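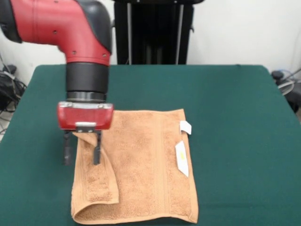
Hi all, and thanks for bearing with me on this one. The September report is a bit longer than usual because we finally have enough folding runs to compare the two grippers properly, and I know the Surkport office wants something to take into the budget meeting.

Short version first. The Kondus fingers are staying on the arm for now, the Jasier set goes back in its box until the new pads come, and I'd like to move some of the camera money over to fingertips. Details below, and please shout if any of it makes you nervous!

We logged 3127 grasp attempts this period, all on terry cloth and all on the felt-covered table. I picked terry on purpose (you may remember I argued for it in the proposal) since the loops grab onto everything, and a gripper that copes with terry usually copes with a flat dishcloth too. Of those attempts, 746 ended with the fingers closing on nothing at all. That sounds awful, I know, but a big chunk of them came from the first stretch, when our table height was set wrong in the controller and both grippers were stopping short of the cloth. I've left them in the total so nobody thinks I'm tidying the numbers.

Now the comparison. The Kondus is slow to close but very even, and it holds a single layer of towel without dragging the layer underneath. The Jasier is quicker and I really wanted to love it. The trouble is the pads, which are smooth and a bit too hard, so on a thick edge it either slips or bites down through both layers and takes half the towel along for the ride. I tried lowering the closing force, then raising it, then lowering it again with a slower lift. The slower lift helped some. I wouldn't call it fixed.

The fold that gives us the most grief is the very first one, when the arm takes the left edge and brings it over. If the fingers come in too far from the edge you get a fat roll instead of a fold, and every step after that inherits the mess. We're now approaching with the fingers open and pausing just over the cloth before going down, which costs us a little time per fold but has made the grasps a lot more repeatable.
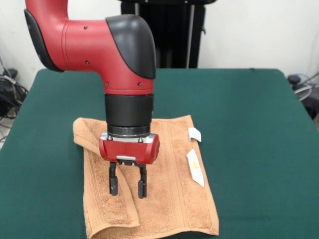
Ignacio wrote back on the draft to ask whether that pause could go once the depth camera is calibrated, and said that from the budget side a slower fold is harder to defend than a missed one. Fair point! My answer is probably yes, partly. The pause lets the depth reading settle, and a better calibration should shorten it. I don't want to drop it completely until we've run 200 folds in a row on the new calibration and looked at where the misses land. I've put that first on the list for next period.

On controllers there's less to tell. We stayed with the stock one the whole time. I had hoped to try the alternative and ran out of weeks, so that task slides into the next period and its line in the budget is untouched.

Spending is on track otherwise. The one change I'm asking for is to skip the second overhead camera and put that money into 5 sets of softer fingertip pads in different thicknesses. The camera would be nice to have, but our misses are mostly a contact problem and another view of them won't help much. If you'd rather keep the camera line as it is, tell me soon and I'll order fewer pads.

Still open on my side: the cable run behind the arm needs a proper guide before we speed anything up, the grasp log needs a column for which layer was caught (I've been typing it into the notes field, which is a pain to search), and I owe you the revised timeline. You'll have the timeline before the next call.

We use cookies to remember your settings and count visits. Accept all | Manage preferences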